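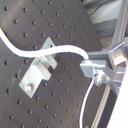
Konrad Bachmann asked at the last review whether the money for perforated plates was buying us anything a sheet of plywood and some wood screws would not. I have kept that question in mind while writing this, and my answer is still only partly yes.

Fistville workshop, mounting and cable routing, progress to June 4, 2021

Spent so far: 142 hours against the plan. Of the 16 fixtures promised to Vituson, 10 are bolted down and 9 have been signed off. The last one is waiting on a clamp from Ortner. I was told it had shipped. I was told the same thing before the previous report.

The hole grid does what the supplier claimed as far as placing brackets goes. Moving one means undoing a bolt and picking another hole, and no drilling has been needed. I am less convinced by the cable side. The proposal said clamping each cable near its connector would end the loose plugs. We have not run anything long enough to say that, and I would ask you not to repeat it to the Brundach people until we have. 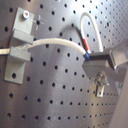
White braided cable held between two clamp blocks on a bracket, with the blue end sleeve at the connector.

Scratches are showing on the plates. They are cosmetic so far, but the quote described the finish as hard wearing and I intend to raise it with Ortner before we pay the balance.

Still open: the remaining six fixtures, a written rule for how much slack to leave between clamp and plug, and a pull test. I can't support the request for a second batch of plates until the pull test is done. Please hold that payment.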